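From the Good Practice Corner
by Kaja Raudsepp

When I promised in October that we would finally get our handling rules for teaching robots by demonstration onto a single page, I had no idea how many cups of tea it would take! But the page is done, Gunārs Vanags has read it twice (bless him), and from now on it applies to every household session we record at Juvgate, whether you have been with us since the beginning or are joining for the first time.

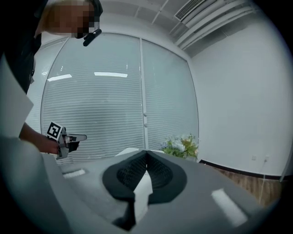 Hand-held gripper with its marker on the upper left face.

The rule people ask me about most is the one on markers. Keep the printed squares clean, flat and facing outward, and please don't wrap your fingers over them, however natural that feels when you reach across yourself. If a corner starts to lift, stop and swap the marker before the next take. Ottilie Lanz keeps spares in the top drawer, and she really would prefer that you ask for one.
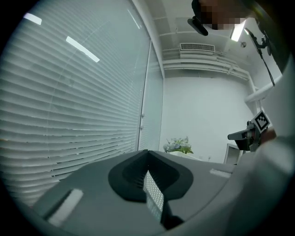 Light is the second big heading, and the one we argued over longest. The new page asks you to settle the lighting before the first take and leave it alone until the set is finished, so that all 15 takes match. Closed blinds, like the ones across this window, count as settled, but ceiling lights can still show up as bright streaks on the glass, and those should go in your session notes along with everything else. A line or two is plenty. We also ask for a break after every six takes, and I do mean a proper one, with the grippers set down and your shoulders given a chance to recover.

Last comes the table itself. Start with the basket empty, put the cloth within easy reach, and close the jaws on the fabric gently. Cables should be kept clear of your feet, and anyone watching should stay seated and leave you room to turn.

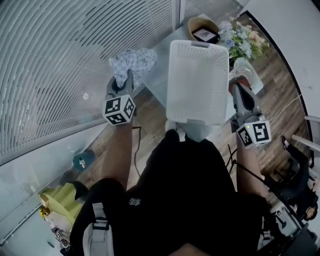 Cloth in the left gripper, basket in the middle of the table.

Printed copies are with Ottilie, and Rasmus Vītola is collecting comments for the next revision, so do send him yours, even the grumpy ones.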